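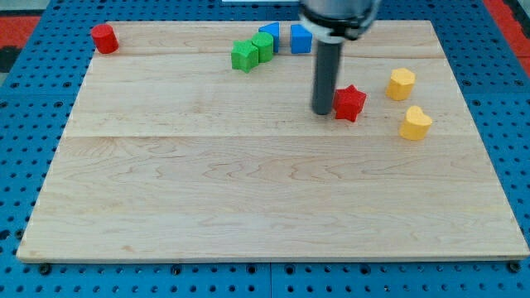

When Leire Cordero opened the first parcel from Trnka, she thought that something was missing. "There was a dark grey rod, a bag of blocks and one thin booklet," she says. "I looked for the camera. Then I read that we must use our own."

Cordero teaches evening courses in automation at Milwood, a training centre for adults who already work in factories. Since June her groups use the Trnka pushing kit, a set of coloured shapes and exercise files made for small robot arms. I asked her if it is worth the money, and she took some time before she answered.

"For us, yes. For a school without an arm, of course not. The kit is only the work, it is not the worker."

The idea is simple. The arm has no fingers to close, so it can only push. A student types an order, for example to bring the red star next to the yellow heart, and the software must find a path that does not disturb the other pieces. Cordero likes that the blocks have different shapes. "A cube you push and it goes more or less straight. A star turns. My students become angry with the star, and this is the evening when they begin to learn."

The kit costs 992 euros, and a second set of blocks is 125. She finds the second price too high. "They are small pieces. I told this to the company by telephone, and they were very polite, and the price is the same."

Percy Alvarado, who answers the technical questions at Trnka, does not agree. He says that the blocks must slide in the same way each time, and that cheaper ones gave bad results in their own tests. "If the bottom is not flat, the student thinks that his program is wrong," he explains. "He can lose a whole evening."

The board does not come in the box. Cordero says that the choice of board matters more than the booklet admits, and that she tried three before she was content. The calibration is her other complaint. It takes her 2 hours with a new group – the booklet promises much less – and the chapter on it was, in her words, "written by a person who already knew everything".

Sheyla Ayala, one of her former students, now works with packing machines at Dillum. She still remembers the pushing exercises. "At work our robots have suction and everything is quick," she says. "But when a box is a little turned on the belt, I understand why."

Cordero has ordered the second set of blocks, in spite of the price. The next group begins after the holidays, and she has already rewritten the calibration chapter for them, on four pages, with larger letters.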